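Mobile Manipulation Project, Handout 5: Loading the Dishwasher

Revised March 1, 2019. Replaces the October version.

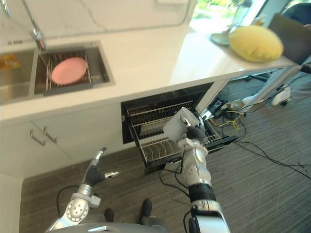 Fig. 1. Right gripper holding a cup over the pulled-out lower rack; left gripper open. Plate on the rack in the right-hand sink basin.

We use cookies to remember your settings and to count visits. By continuing to use the course pages you accept this. Read more | Accept

5.1 Task

Each group programs the two-arm robot to move crockery from the sink side of the kitchen to the lower rack of the dishwasher. The set-up for the graded run is one cup and one plate. The dishwasher door is open and the lower rack is pulled out before the run starts. Opening the door is covered in Handout 6 and earns no marks here.

A run starts when the operator releases the hold and ends when both grippers are open and clear of the rack, or when 660 seconds have passed. The operator may stop the robot at any time. A stopped run counts as an attempt.

5.2 Frames

Four frames are used: base, head camera, left tool, right tool. The rack has no frame of its own in the supplied files. You must add one. Put the origin at the front left corner of the lower rack, x pointing into the machine, y to the left along the front edge, z up. Distances are in millimetres throughout. Groups that worked in metres for Handout 4 should convert before merging.

The rack slides, so its frame cannot be fixed relative to the counter. Estimate its position again at the start of every run. The Tangen package does this from the front edge of the rack, which gives a long straight line and is easier to fit than the prongs. Dark wire against a dark interior returns few usable depth points. Do not rely on the upper rack as a reference.

5.3 Placing the cup

Split the motion into four stages and log each one separately.

Approach. Bring the cup over the rack with the tool 112 mm above the prong tips. The elbow must stay outside the line of the cabinet doors; the bar handles stand proud of the doors and are modelled as solid blocks in the Skositz collision map.

Align. Turn the wrist until the cup is in its release attitude. For this handout the cup goes in mouth down. Check the attitude in the rack frame.

Descend. Move straight down in z at low speed. Stop on contact or at the planned height, whichever comes first. Contact is taken from the wrist force reading, filtered over 546 samples. A shorter window gives false stops when the arm cable drags.

Release. Open the gripper, wait 2000 ms, then retreat along the approach line. Retreating sideways will catch a prong.

5.4 The plate

A plate lying flat cannot be picked up from above with the standard fingers. Two methods are allowed:

(a) Tilt the plate with one gripper against the rim and grasp the raised edge with the other.
(b) Slide the plate until part of it overhangs its support, then grasp the overhang.

Method (b) needs free space beside the plate. Inside a sink basin there is usually too little, and the basin wall limits the wrist angle as well. State in your report which method you used and show the reach calculation for both arms.

5.5 Floor and cables

Check the cables on the carpet before driving the base. The base planner does not see them. Keep the base still while either arm is below counter height. One member of the group stands behind the robot with the stop button for the whole run.

5.6 What to hand in

- Log files for three runs, unedited, in Arkness format
- The rack frame definition, with the fitting error for each run
- A plot of wrist force against time for the descend stage
- Two pages of discussion, including at least one failed placement and its cause

Brender users: export the logs with time stamps switched on. The default setting drops them, and the force plot cannot be marked without them.

Reading for next session: Handout 6, sections 6.1 to 6.3.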